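Golden goal (Cuvimska League)

The golden goal is a way of settling a tied soccer match in extra time: the next team to score wins, and everybody goes home. I've kept this entry on the Cuvimska League version of it for a few seasons now, and I should say up front that I'm a fan of the league and not at all neutral about the rule (I love it, mostly).

How it works

A league match lasts 90 minutes, same as anywhere. If it's a cup tie and the scores are level, the teams take a short break and then play two extra periods. The first goal in either period ends the match on the spot. There's no kickoff after it and no time for an equalizer – the referee blows the whistle and that's your lot. If neither side scores, it goes to penalty kicks, which I'll get to further down.

Regular season games don't use it. A draw is a draw, one point each, and I think that's how it should stay. People do turn up at their first cup tie thinking the rule is new, but it's been in the cup handbook longer than I've been going.

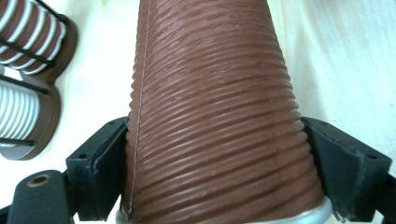 Ridged cylinder, reddish brown, close up

The Lernevero final

The match everyone brings up is the final between Lernevero and Skestell, played in front of 1,359 people on a pitch that had taken a whole April's worth of rain. Skestell were the better side for most of it, and I say that as somebody who was standing at the Lernevero end! It was level at full time, and both teams looked completely worn out. Then, 4 minutes into the first extra period, a corner came in, the Skestell keeper got a glove to it, and the ball dropped in off a defender's knee.

An own goal counts just like any other goal under the rule, so that was the cup gone. Half the ground didn't understand it was over. The Skestell players were walking back to the center circle to kick off again, and the referee had to wave them away (I still feel bad about that, a bit).

The handbook was changed before the next season. It now says the referee has to explain the rule to both captains before extra time starts, and the announcer has to read it out as well. The wording the announcer uses is pretty dry, but it does the job.
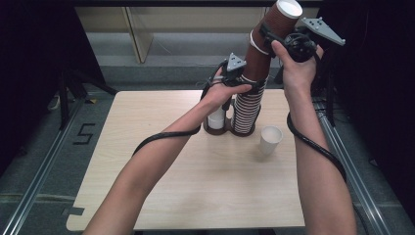

Stevens Supporters Club – Rules and History Section

Arguments for and against

The main complaint is that the rule makes teams scared. If one mistake ends your season, you keep everyone behind the ball and hope for penalties, and I've sat through a few extra periods where hardly anybody crossed the halfway line. Stevens did exactly that in a quarterfinal against Skestell, and it was dreadful to watch, even though we went through.

The other complaint is about fairness with the wind. Several grounds in the league are wide open at one end, and whoever wins the toss gets the wind at their backs first. Under ordinary extra time you'd swap ends and it would even out. With a golden goal you may never get your turn. The Skestell fans' page has a long piece on this and I agree with more of it than I'd like to.

On the other side, there's nothing like it when a goal does come. You get this split second where the whole place works out what has happened, and then the noise! It's also kinder on part-time players, who have work in the morning, and on anyone trying to catch the last bus out of Lernevero.

Penalty kicks

If extra time ends without a goal, each team takes 6 kicks. Most competitions use five, and I haven't been able to find out why ours is different. The handbook doesn't say, and the older copies I've seen have the same number with no note beside it. After that it's sudden death, one kick each, until somebody misses and the other side scores.

See also

Away goals in the Cuvimska League
Coin toss and choice of ends
Replays (dropped)

Last edited 6th May. If you have an old handbook with a different wording for the extra periods, please leave a note on the talk page, and include the page number if you can.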